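Dalholm Yellow Paper Cups, white inside

Ref 1383. Sold by Dafis, party and table stock.

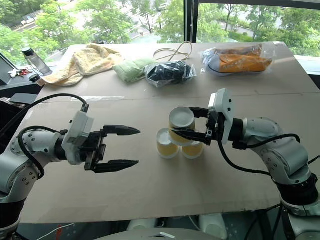
What you get

Paper cups, yellow outside, white inside. Plain, no print. Good for squash, water, crisps, stacking games, whatever. Cold drinks only please, we do a seperate cup for tea and coffee (ask).

Packs

Small sleeve or the trade box of 500. Trade box comes flat-taped, keep it somewhere dry. Opened sleeves can't come back, sorry. Unopened fine within 7 days.

Stacking

Lots of you buy these for pyramid games. They go rim down, three makes a starter pyramid, build up from there. Cardboard over the table helps, less slippy than a wipe-clean cloth. Windows shut if there's a breeze!! Dented rims wobble so put those aside for drinks.

Colours

Yellow in stock now. Green and red due February, no date yet from Gukutum. Don't ring about blue, blue is finished.

Delivery

2 working days on sleeves. Trade boxes go on the van so a bit longer, Haf will email you a slot. Collection from the shop ok, bring your order number. School orders to Dwynwen Mostyn, put the PO number on teh first page.

Lids not included. Lids don't fit these anyway.

Contact us | © Dafis 2021 | Back to top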